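Folding and Packing Table: Monthly Inspection Checklist, With Comments

Omside Linen and Garment Care, Hiltmont site
Form 992, revised December

3 comments
4 shares

Scope

This checklist covers the garment folding tables, the shelving behind them, the floor on the operator side, and the handling of knit garments between the dryer carts and the packing bins. It does not cover the dryers, the carts or the steam line, all of which have their own forms. One copy is completed per table per month. Mark each item OK, ATTENTION or STOP. A STOP on any item takes the table out of use until the item is re-marked by a second person.

Section A. Table structure

A1. Table stands level on all legs. Press down on each corner in turn.
Comment: ATTENTION on table 3. The rear corner moves under hand pressure. Leveling foot has backed off its thread. Re-tightened at the time of inspection, but the lock nut is missing and the foot will back off again.

A2. Leg fasteners present and tight.
Comment: OK on all tables.

A3. Top surface free of splits, raised edges and exposed staples.
Comment: OK, with one remark. There is a shallow nick on the operator edge of table 2. It does not catch a fingernail but does catch a fine jersey. Sanded. Check again next month and seal if the grain lifts.

A4. Edge trim bonded along its full length.
Comment: ATTENTION on table 1. Trim is lifting at one end over a length slightly less than a hand's width. Tape is not an accepted repair. It collects lint, and the adhesive transfers to light garments.

A5. Posted load limit legible.
Comment: OK. Label was replaced after the last inspection.

Section B. Working height and reach

B1. Table height matches the setting on the shift sheet.
Comment: OK. Tables 1 and 2 were at the same setting; table 3 was one notch lower and has been logged that way by the afternoon shift. Accepted.

B2. Operator can reach the far edge with both feet flat on the mat.
Comment: OK.

B3. Packing bins within one step of the table.
Comment: ATTENTION. Bins for table 2 had been pushed back against the shelving, which means a turn and two steps with a full stack. Bin positions are marked on the floor. Use the marks.

Section C. Floor and access

C1. Anti-fatigue mat flat, with beveled edges intact.
Comment: STOP on table 3, cleared the same shift. One corner had curled up enough to catch a shoe. Mat replaced from stores. The old mat has been cut up so that it cannot be returned to use.

C2. Aisle clear for its full width.
Comment: OK at 7 a.m. Not OK at 2 p.m., when two carts were parked nose to tail behind table 1. Carts waiting to be unloaded go in the bay. The result entered on the form is the worse of the two.

C3. No cords crossing the walkway.
Comment: OK. The Esach hand steamer on table 2 is now fed from the overhead drop.

C4. Loose hangers, clips and tags picked up.
Comment: ATTENTION. Clips under all the tables. A plastic clip on a sealed floor slides like a bearing.

Section D. Lighting

D1. All fixtures over the tables working.
Comment: OK.

D2. Light adequate to see a stain on a pale garment without lifting it.
Comment: OK on tables 1 and 2. Marginal on table 3, where the end nearest the wall is in the shadow of the upper shelf. Heathered fabrics are the difficult case, as the mottling in the yarn hides a small mark. Pale garments should be checked on table 1 or 2 until the shelf is moved.

D3. Lenses clean.
Comment: Lint on the top side of two lenses. Cleaned with the power off.

Section E. Surface cleanliness

E1. Wipe test. Draw a dry white cloth along the full length of the top and inspect it.
Comment: OK on tables 1 and 3. Faint gray streak from table 2, traced to the underside of a tote that had been set on the work surface. Totes do not go on the folding surface at any time, full or empty.

E2. No adhesive residue.
Comment: ATTENTION on table 1, see A4.

E3. Cleaner in use is the one on the approved list.
Comment: OK. Chien surface cleaner, labeled bottle, in date. An unlabeled spray bottle was found on the shelf behind table 3 and discarded. Contents unknown.

E4. Surface dry before garments are laid down.
Comment: OK by observation. Allow the full drying interval on the product label.

Section F. Garment handling

F1. T-shirts laid flat with sleeves opened out before the first fold.
Comment: OK in most cases. A sleeve that is doubled under at the armhole seam leaves a ridge through the whole stack, and the stack leans once it is higher than a few pieces. Open the sleeve first, smooth from the seam outward, then fold.
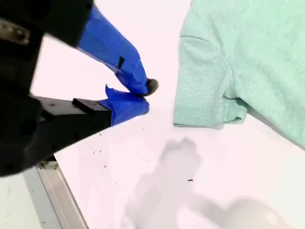

The smoothing stroke should be made with the flat of the hand. Fingertips stretch a soft knit along the grain and the sleeve no longer matches its pair.

F2. Garment wholly supported by the table during folding.
Comment: ATTENTION. Larger sizes are being folded with the hem hanging over the operator edge. The weight of the hanging part pulls the body out of square. Turn the garment to lie along the table.

F3. Pins, tags and clips removed before folding, and placed in the tray.
Comment: OK. Trays were in place on all tables. The tray on table 1 was full and should be emptied at each break.

F4. Jewelry and watches removed or covered.
Comment: OK.

F5. Light and dark garments kept on separate tables.
Comment: OK at the time of inspection. Note that lint from dark fleece travels farther than the gap between tables 2 and 3 — run fleece on table 3 at the end of the shift only.

F6. Snagged or pilled items set aside and tagged.
Comment: OK. Over 1,000 pieces passed through in the month and the set-aside log is filled in for every shift.

Section G. Shelving and storage

G1. Shelf clips seated at all four corners.
Comment: OK.

G2. Heavy items below shoulder height.
Comment: ATTENTION. A carton of poly bags was on the top shelf behind table 1. Moved down.

G3. Stacks not projecting past the shelf front.
Comment: OK.

Open items carried forward

Table 3, rear leveling foot, lock nut to be fitted.
Table 1, edge trim to be re-bonded with the table out of use overnight. Remove residue at the same time.
Table 3, upper shelf to be moved to clear the light.
Table 2, nick on operator edge, recheck.

Reader comments (3)

Packing line, day shift
On B3, the floor marks for table 2 were laid out for the old narrow bins. The current bins overlap the aisle line when placed on them. Can the marks be redone before this is scored again?

Reply from Facilities
Agreed. Marks will be relaid with the bins in place. Until then B3 will be scored on distance only, and C2 will be measured from the bin face.

Finishing, night shift
D2: moving the shelf up one position clears most of the shadow. We tried it with a lamp off and on. The top clips are stiff and need two people — please do not lever them with a screwdriver, one is already marked.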